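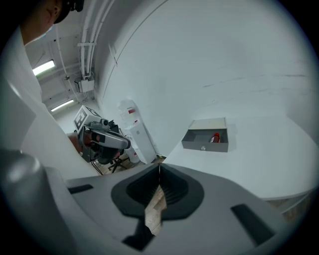
3.2 Materials and setting

The task was built around one small storage box placed on a plain white table. The box is gray inside, open toward the person, and has a beige top marked with two round shapes. We chose a small box because earlier work on household storage (Skinner and Calloway) had dealt mainly with kitchen cabinets and wardrobes, where reach and body height explain much of the difference between people. The table stood in a room with a wood-grain floor and white walls, and its position was not changed between sessions.
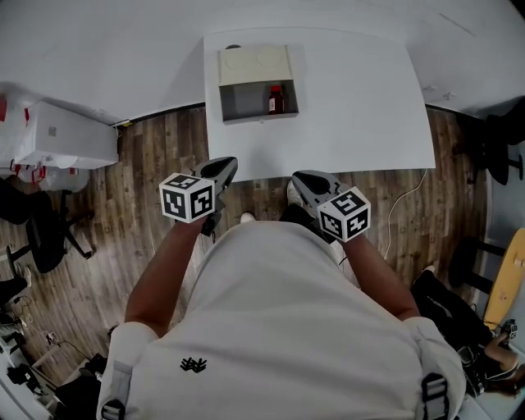

Figure 3. The table and the open-fronted storage box, seen from above the participant.

Participants stood at the long side of the table throughout. The starting position of the box was set by the session leader and checked against a printed plan. In the trials reported in this section, a single small item was used, so that placement could be studied apart from the question of sorting. Trials with mixed items are treated in Section 4. 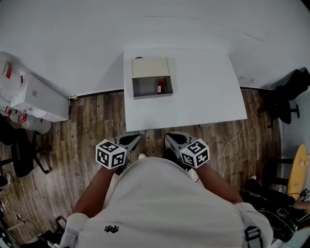 Each trial was coded for two features: where the item came to rest within the box, and whether it was left upright. Coding was carried out by Veloso and Tennant, working separately. Where they differed – most often over items resting close to a side wall – the trial was reviewed by Lindsay, whose decision was final. The full set holds 3623 trials from 36 participants. Each participant completed 10 practice trials, which were left out of the analysis.
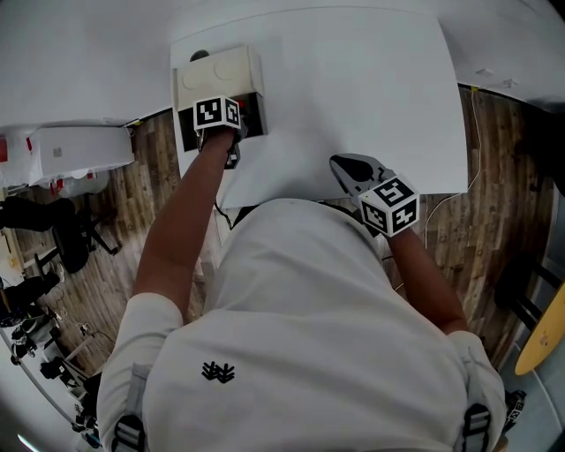
Depth of placement was recorded in three bands: front, middle and back. A finer scale was tried in April and dropped, as the coders could not apply it evenly once an item was in the darker part of the compartment. No limit was set on the time allowed for a trial, and participants were told that speed was not being measured. They were free to correct a placement before stepping back from the table, and only the final position was coded.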